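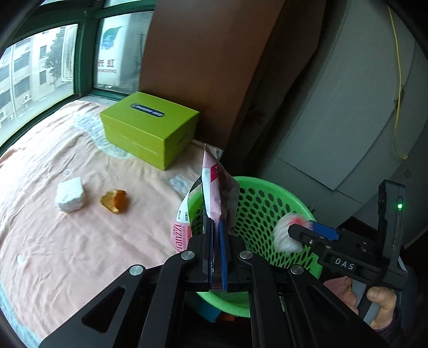
Prasanna Khan asks whether snack wrappers go in with the film plastic or the ordinary trash, and I have been meaning to write this down, so it goes in a thread.

1/ Short answer for our building: ordinary trash. The film bin downstairs takes bread bags and clean shopping bags. Shiny wrappers with a printed outside and a silvery inside get pulled out and tossed anyway. Check your own town, the rules in Brumau changed in May and the sticker on our bin still shows the old ones.

2/ Longer answer: it depends on how you collect it. I used to leave wrappers wherever I was sitting and do one big round of the apartment before bed. The window seat was the worst spot. Snacks, tissues, tea, all of it ended up there and then slid down the back.

3/ Now there's a green basket right by the seat. Plastic, round, holes in the sides. It holds more than it looks like it would. Wrappers and tissues go straight in.

4/ No liner in mine. I tried grocery bags and they kept slipping down on one side, and then you're fishing for the handle under a pile of tissues. I empty the basket into the kitchen bag and rinse it in the tub when it needs it.

5/ The one problem with holes is crumbs. Fold the wrapper over with the open end inside before you drop it. If it's a bag with a lot of crumbs in the bottom, shake it out over the sink first.

6/ Order I do the seat in:
– wrappers and tissues into the basket
– anything that belongs in another room goes on the floor by the door
– blanket off, shaken out the window
– cushion brushed, blanket back on
Takes me 15 minutes if I don't sit down in the middle of it.

7/ Sandamali Wanigasekara told me to do the blanket first and I tried it her way for a while. Didn't work for me. You lift the blanket and everything that was on it is on the floor.

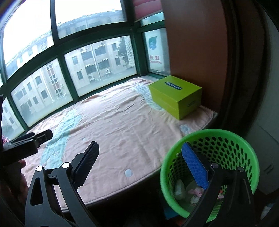
The window seat, pink blanket on, green box at the wall end.

8/ Boxes with lids are allowed to stay on the seat. Loose packets are not. That's the whole rule and it has held up better than the ones I wrote on the fridge.

9/ On the blanket – pale colors show tea, but they also show crumbs, so you know when to shake it. I had a dark brown one from Flerkent before this and I don't want to think about what was in it. Wash cold, hang over the shower rail. It dries overnight if the bathroom door stays open.

10/ Leave a bit of it hanging over the front edge. If you tuck it under tight it pulls loose the first time anyone gets up, and then it's a wad in the corner.

11/ Someone is going to ask about the panes. Vinegar and water in a spray bottle, old T-shirt, top to bottom. I do the insides every 2 weeks in winter and less in summer. The corners of the metal frames need a toothbrush.

12/ Back to Prasanna's question, the hardware store on Chowdhury Street has a printed list by the register of what the city takes. It's free. I taped mine inside the cupboard under the sink. Wrappers are on the second page, near the bottom, under "mixed materials."

13/ Next up is the hall closet. I've been putting it off for 5 months and there's a box of cables in there that I think came with the apartment. Will post when it's done.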